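Print | E-mail

Spent September going up and down the Andes by bus, and people keep asking for tips, so a thread. I have tips the way a dog has fleas.

1/ Altitude first. Everyone tells you to take it slow on day one. I took it slow. I took it so slow that a woman with a goat passed me on the hotel stairs, and she was going up with the goat under one arm.

2/ The long bus south takes all night and the ticket says "semi-bed." I got the semi. Jolene Doolan, in the seat behind, got the bed part, meaning mine, in her lap, until 4 a.m. We're still friends but she picks the seats now.
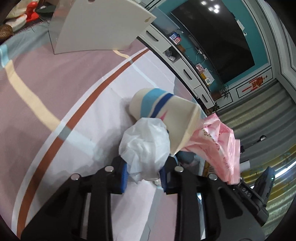
3/ Bring a sweater for the bus even if it's hot out when you board. The air conditioning has two settings, off and Patagonia, and the driver's cousin controls it from the front with his coat on.

4/ We did three nights at a place called Londero, up a dirt road past the last gas station. The website says "steps from the trail." 513 steps, and I had my pack on for all of them. Breakfast is bread, more bread, and a very good cheese that Ulla Harju tried to buy whole. They wouldn't sell it. She went back twice.

5/ Money. Small towns want cash, and the cash machine wants you to think about what you've done. Ours would give out 350 at a time with a fee on each go. Ashton Wihongi stood there feeding his card in and out like he was playing slots. Get it in the city before you leave.

6/ Somebody asked about guides. We used Geraghty for the pass, two days, mules for the bags. Good guide, bad singer, sang the whole way. The top is at 2451 meters by the sign, so no big deal on paper. I don't walk on paper. My knees would like that noted.

7/ Food for the road, what I'd pack again: peanuts, hard candy, those little oranges, chips if you don't mind the bag puffing up like a pillow as you climb. What I wouldn't: the boiled eggs. Sorry to everyone on the bus from row nine back.
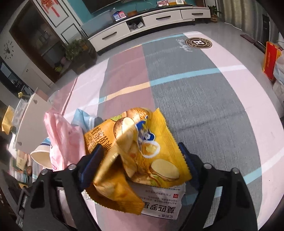
8/ Shoes. Break them in at home. Isla Mudgway wore brand new Jonitz boots out of the box and by lunch she was walking in socks and sandals, a look she has kept.

9/ Learn more Spanish than I did. I asked a man for directions to the lake and he walked me to a dentist. Nice dentist. He drew me a map to the lake on the back of an appointment card, and it was the only map all month that was right.

10/ Border crossing: have a pen. One pen for a full bus, and it was mine, and I never saw it again. Fill out the form in capitals. Under "profession" Tae-yang Hong put "tired" and they stamped it.

11/ Will do the desert part in another thread once I've got the sand out of my phone.

Print | E-mail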